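Reading the Label on Household Chemicals, and What to Ignore

A few notes on cleaners, solvents and drain openers for people who keep them under the sink or on a garage shelf.
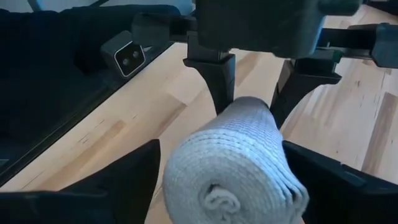
A light gray towel, rolled up tight.

I have a low opinion of the front of a bottle. The front is written by people who want to sell it to you. The back is written by people who have to answer for it, and it is usually printed small enough that you need to take it over to the window. Take it over to the window.

Start with the signal word. In the United States most hazardous household products carry one of three: Danger, Warning or Caution. Danger is the serious one. If two bottles do the same job and one says Danger while the other says Caution, buy the second and see whether it does the work. For soap scum and kitchen grease it nearly always does.

"Natural" tells you very little. Turpentine comes out of pine trees and I would not want it in my eye. "Green" tells you less. "Non-toxic" gets used loosely enough that I read the back anyway, and more than once I have found gloves and open windows recommended on a bottle with a leaf on the front. Words like "professional strength" mean you should check how far to dilute it.

Clearing the shelf

I did our garage in October and found 21 containers. Two had no label at all. One was a jam jar with something amber in it. Brendan Ó Riain, who had the house before us, thought it might be deck sealer and then thought it might not. Don't sniff a thing like that to find out. Put the lid on, write UNKNOWN on a piece of tape, stand it in a plastic tub away from the water heater and take it to the next hazardous waste collection. Tell the person at the drop-off that you don't know what it is. They have heard it before.

Anything in a drink bottle goes the same way, even if you are sure what's in it. You may be sure. Your guests aren't.

Swollen plastic, a rusted seam or a crust around the cap all mean the container is finished. Don't pour the contents into a fresh bottle to save four dollars' worth of cleaner.

What not to mix

The internet is full of homemade cleaning recipes and a fair number of them are bad. Bleach and ammonia make a gas that will hurt your lungs. Bleach and vinegar make a different gas that will also hurt your lungs. Toilet bowl cleaner is often acid, so that and bleach don't go together either. Check glass cleaner for ammonia before it goes anywhere near a bleached counter.

Vinegar and baking soda is the popular one, and it's harmless enough, but I don't see the point of it. The two cancel each other out and leave you with slightly salty water. The fizz can shift a bit of loose crud. If you want the acid, use the vinegar. If you want something gritty, use the soda.

Never follow one drain opener with another. Some are strongly alkaline, some are acid, and a clogged pipe holds the first dose right where you are about to pour the second. I'd try a plunger or a plastic drain snake before either. If you've already poured something down and end up calling a plumber, say what it was.

Storage

"Store in a cool, dry place" rules out the cabinet over the stove and most of a garage in July. A low shelf in a hall closet with a latch is better than it sounds, for cleaners at least. Gasoline and paint thinner stay out of the house altogether, and away from anything with a pilot light.

– Keep acids and bleach on separate shelves, or in separate tubs if you have just the one shelf.
– Liquids go below powders.
– Write the month and year you opened it on the cap. Bleach gets weaker with age, and a jug that has been open since last summer isn't disinfecting much.
– Leave things in the package they came in.

Child-resistant caps are not childproof, whatever the ad says. Height and a lock do more.

Rags soaked in linseed oil or oil-based stain can heat up by themselves and catch fire in a pile. I doubted this until Wojciech Stępień showed me the scorched lid of his shop trash can. Spread them flat outdoors, one layer, away from the building until they're dry and stiff, or put them in a metal can of water with a tight lid. Then ask your local waste people how they want them.

Safety data sheets

If the label is vague, look up the safety data sheet. Manufacturers write these for workplaces, but plenty of them are posted online, and you can ask for one by email. I asked for the sheet on a Trasta degreaser and had it in 5 days. I'm still waiting on a floor stripper from Keogh.

They run long. For home use I read section 2 for the hazards, section 4 for first aid and section 7 for storage, and skip most of the rest. Make sure the product name matches your bottle exactly. The concentrate and the ready-to-use spray will have separate sheets, and the advice can be quite different.

Gloves

The thin disposable kind are fine for dish soap and a poor bet with solvents. Nitrile holds up to many things, but acetone goes through it fast. The sheet will sometimes name the right glove in section 8 – and sometimes it just says "suitable gloves," as if that helped.

Put the poison control number, 1-800-222-1222, on the inside of the cabinet door. It's free and they answer at 2 in the morning.

Contact | © Somidmont Home Notes | Back to top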